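gatti_k
Question on the sim grasp rules. Do props get logged if the fingers only brush them? Pendia checklist says contact = log it. Our guide says only if it moves.

prukik67
Log it. Every time. We had to redo 271 runs over this in July

Panagiotis Kelmendi
Disagree, sort of. Brushing a wall or crate, skip it. You drown in noise. About 990 lines in my last log, most of it junk.

prukik67
junk you can filter. missing contacts you cant. rule 8 says the same

gatti_k
Ok but rule 8 was writen for flat parts. Mine has a curved body, red dragon serpent thing, frills all over, little crate with the X button right under it. Leaning toward log everything, then filter by force after. Will post the threshold tonite.
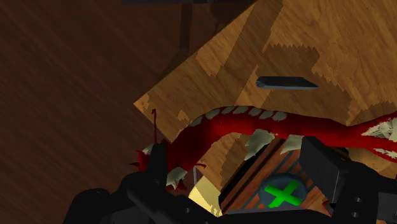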